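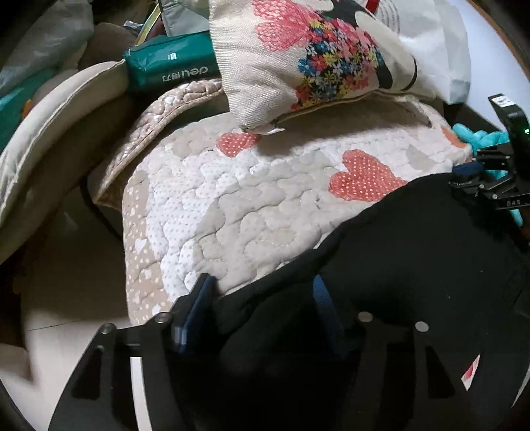

Posted by Nisum Walks on March 10, 2021 | Filed under: How-to, Towns on foot

How to plan your own walking tour of a town you've never been to

I love a guided tour. I'll happily follow somebody with an umbrella round a cathedral for an entire afternoon and ask too many questions at the end. But the walks I remember best are the ones I put together myself at the kitchen table, with a map, a pot of tea and a pencil (and usually the wrong glasses). Planning one is half the fun, and it works just as well for a little market town as it does for a capital city.

I'm going to use Ketthorpe as my worked example all the way through. It's small, it has a river, a hill and a ruined priory, and I've walked it enough times now to know where I went wrong at the start. Swap in your own town as you go.

What you need

A street map that shows footpaths as well as roads
A pencil and a rubber
Opening times for anything you want to go inside
The bus or train timetable for the way home
One evening

You can do the whole thing on a phone if you like. I still print the map, fold it into quarters and scribble on it, and then copy the finished route on to the phone the night before.

Step 1: Pick your start and your finish first

Most people begin by listing sights. Try beginning with the two ends instead. Where will you arrive, and where do you want to be when your legs give up? For Ketthorpe I come in on the 668 bus, which stops by the old corn hall at the top of the town, and I finish down at the quay. That gives me a walk that goes gently downhill nearly the whole way, and a row of benches at the end of it. Bliss!

If you're driving you'll need a loop. Park on the edge, walk in by the dullest road and come back by the prettiest one.

Step 2: Make a long list, then be brutal

Write down everything that sounds even slightly interesting. Churches, bridges, an odd street name, a shop that sells nothing but buttons, the house where someone signed something. My first list for Ketthorpe had 20 things on it and I was terribly proud of it. I tried to do the lot in one go and by the priory I was reading information boards without taking in a word.

The version I walk now has 13 stops, and several of those are only a pause on a corner to look up at something. If you're taking children, or anyone who likes a proper sit-down lunch, go lower still.

When cutting, I ask myself whether I'd cross the road for it. The milestone outside the bank went. The almshouses stayed, and so did the tiny alley behind them, where you can see how the medieval plots were laid out if you stand with your back to the wall and look along the rooflines. I get a bit giddy about medieval plots. You may have your own weakness, so leave room for it.

Step 3: Join the dots with a pencil

Mark your stops on the map and draw a line through them, start to finish. It will look dreadful. You'll have doubled back at least once and there will be one stop sitting miles from all the others.

Rub it out and do it again. Things to look for on the second go:

Footpaths, cuts and alleys that save you walking beside traffic
A bridge you can cross one way and a different bridge for coming back
Steps, if anyone in your party would sooner avoid them
Parks or churchyards you can pass through instead of round

In Ketthorpe the line kept wanting to go along the ring road to reach the priory. Then I spotted a path on the map that runs behind the allotments and comes out right by the gatehouse. It's now my favourite bit of the walk, all sheds and bean poles, with the priory tower popping up over the hedge at the far end.

As for the stop that's miles from everything, be honest about whether it's worth it. Mine was the windmill. I've moved it to a separate walk with the village of Sirnomby, where it makes far more sense, and you can get a decent pasty.

Step 4: Do the sums on time

Work out the walking time first with no stops at all. Then add:

Five minutes for anything you'll only look at from outside
Half an hour for a church, a small museum or a ruin
However long you like to eat, plus a bit for queuing

My Ketthorpe route is two hours of walking, and with everything added it fills the day from mid-morning to teatime. That surprised me the first time. Towns slow you down in a way that fields don't. You stop for shop windows, you wait at crossings, you get chatting to a man about his dog.

Step 5: Check what's open, and when

Museums in small towns keep their own hours, and the hours change with the season. Plenty of them shut over lunch. At the time of writing lots of places are closed altogether or asking people to book, so look each one up on its own website and don't trust the opening times that come up in a search. If there's a phone number, ring it. I've had some lovely conversations that way, and once got told about a painted ceiling that wasn't in any of the leaflets.

I'm planning my own next outing for May, when I hope more doors will be unlocked. Until then a walk made entirely of outsides is still a very good walk.

Write the opening hours next to each stop on your map. If two clash, swap the order or walk the route backwards. Backwards is often nicer anyway, though in Ketthorpe it does mean the hill.

Step 6: Plan one good stop for food

Just the one. Put it a little past the middle, so that the second half is the shorter half. Have a name in mind and a spare in case it's full. In Ketthorpe I go to Valdovinos, on the corner of the sheep market, for the almond cake (get the end slice if it's going, it's stickier), and if I can't get a table I take something down to the riverbank.

Mark the public loos while you're at it. Mark two.

Step 7: Write yourself some notes

This is where your walk turns into a tour. For each stop, find one thing worth knowing and write it in a sentence or two. Local history society pages are wonderful for this, and so are old guidebooks from charity shops. Parish church leaflets are better than almost anything, and they usually tell you where to find the carving of the rude monk.

Keep it short! You're going to be reading these aloud in the wind. My note for the corn hall says: "Built too big. Look for the wheatsheaf over the side door. Second clock face is painted on." That's plenty to get people pointing.

Where you have two versions of a story, take both. The bridge at Ketthorpe was either paid for by a wool merchant as a penance or by the priory as a way of charging tolls, depending on which leaflet you believe, and everyone I've taken there has had an opinion by the time we reach the other side.

Step 8: Walk it, and let it go wrong

Set off with the map in your pocket and follow it loosely. If a side street looks good, go down it. If it starts to pour, skip to the cake. Carry the pencil, and scribble on the map whenever something doesn't work: a locked gate, a stop that was a let-down, a view you'd missed.

When you get home, redraw the line while it's fresh. My Ketthorpe map is on its fourth drawing. The first went through somebody's private car park.

A few extras, if you want them

Find an old photograph of one street on your route and try to stand where the photographer stood. Library websites often have them to look at for free.

Give each person a stop to be in charge of. Children are brilliant at this, and quite strict.

Check the last bus before you leave the house, and again when you sit down for lunch. On the 668 the last one back goes earlier than you'd expect, and it's a long wait on that quay for a taxi.

If you plan a walk of your own from these steps, do leave a comment with the town and your best stop. I'm always after somewhere new, and I've got a fresh pencil.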